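# Kit de pinza Nondberg para aulas de robótica: dos meses de uso en el club

*11/12/2022*

Desconfío de cualquier caja que lleve escrita la palabra «educativo». Suele querer decir que los tornillos son peores y que el manual trae dibujos. El kit de pinza de Nondberg lo lleva escrito dos veces, una en la tapa y otra en el lateral, así que lo recibí con las ganas justas. El club lo compró para el reto de desmontaje de Callbridge, que se celebra en abril, y llevamos dos meses dándole trabajo todas las semanas.

El reto consiste en retirar piezas de un ordenador de sobremesa en desuso sin romper nada y dejarlas clasificadas en bandejas. La organización publica la lista de piezas puntuables y da 10 minutos por equipo. Nuestros alumnos tienen entre catorce y diecisiete años, y ninguno había programado antes un brazo con cámara en la muñeca.

## Montaje

El folleto promete «lista en una tarde». Fueron tres, y una se nos fue entera en descubrir que los separadores de la articulación derecha y los de la izquierda no son iguales, aunque vienen en la misma bolsa y el manual los dibuja idénticos. Una vez montada, la pinza no tiene holguras raras. Los dedos cierran parejos y los tornillos no se han aflojado en todo este tiempo, cosa que no puedo decir de la de Bainbridge que teníamos antes.

El soporte de la cámara es otra historia. Lleva una sola rosca y se gira con mirarlo. Acabamos sujetándolo con una brida, y desde entonces la calibración aguanta de una sesión a otra.
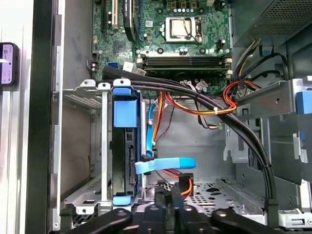 La vista desde la muñeca es lo mejor del kit y también lo que deja al descubierto sus límites. La óptica es angular y los propios dedos se comen la parte baja de la imagen, de modo que el punto donde uno quiere agarrar suele ser el que peor se ve. En una torre como esta el problema se agrava: el mazo negro de cables cruza el interior por debajo de las ranuras de memoria y baja por la derecha, justo por donde a los alumnos les gustaría entrar. Las pestañas azules del carro del disco duro, en cambio, destacan bien sobre la chapa gris, y por ellas empezó el grupo a entrenar la detección por color. Es un truco barato, lo sé. También lo es el cable SATA azul, que más de una vez ha engañado al programa.

## Programación

El entorno de bloques sirve para la primera semana. Después estorba. No permite definir trayectorias intermedias con comodidad y, si se quiere que la pinza entre inclinada entre la jaula y la placa, hay que pasar a Python. Ahí la biblioteca está mejor de lo que esperaba, con nombres razonables y errores que se entienden, pero la documentación en español es una traducción automática en la que «grip» aparece como «gripe». Los chavales encantados, claro.

La detección de fuerza merece un párrafo aparte porque es el argumento de venta. Nondberg anuncia 1000 niveles de presión. Yo distingo, con generosidad, cuatro: no toca, toca, aprieta y suelta usted eso ahora mismo. Para sujetar una bandeja de disco basta. Para tirar de un conector con pestaña no me fío, y hemos prohibido a los alumnos intentarlo con piezas que pensemos volver a usar.

## Lo que cuesta de verdad

Al precio de la caja hay que sumar la fuente de alimentación, que va aparte, y un juego de almohadillas de goma para los dedos. Las originales se pulieron en más de 40 agarres sobre chapa y dejaron de agarrar. Los recambios los sirve Dinport y tardan. Pídanlos con el kit, aunque el vendedor diga que no hacen falta.

## ¿La compraría otra vez?

Para un club que parta de cero, no lo tengo claro. Para uno con algo de experiencia y alguien dispuesto a pelearse con el soporte de la cámara, sí, y con descuento mejor. La mecánica es seria, el programa cumple a ratos y la publicidad es publicidad.

Le pongo un seis y medio. Si en abril el carro del disco sale en menos de un minuto delante del jurado, volveré a editar la nota.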